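Wood floor squeaks in spare room, fix from above?

Aurelio Montoya
House is from April two years back, floor is Gremo planks. Squeaks by the door when I step on it. No acces from below. Paid 1530 for it. Walls are plain gray, floor is wood, see pics.

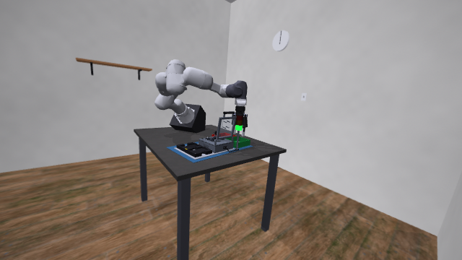
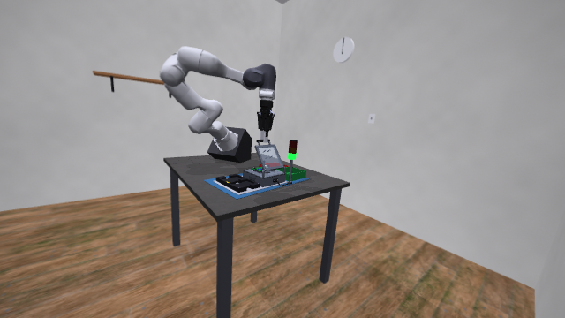
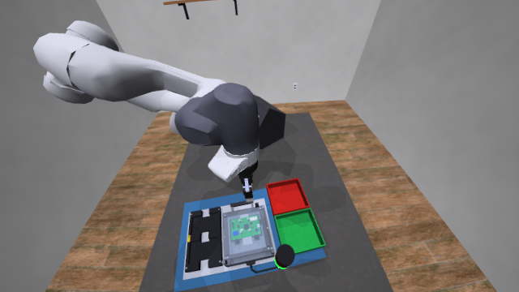 Ramiro Vallejo
Floating or nailed? If floating, check the gap at the wall first. Mine was tight, trimmed it, squeak gone. 90 minutes maybe.

Howlader
powdered graphite in teh seams. cheap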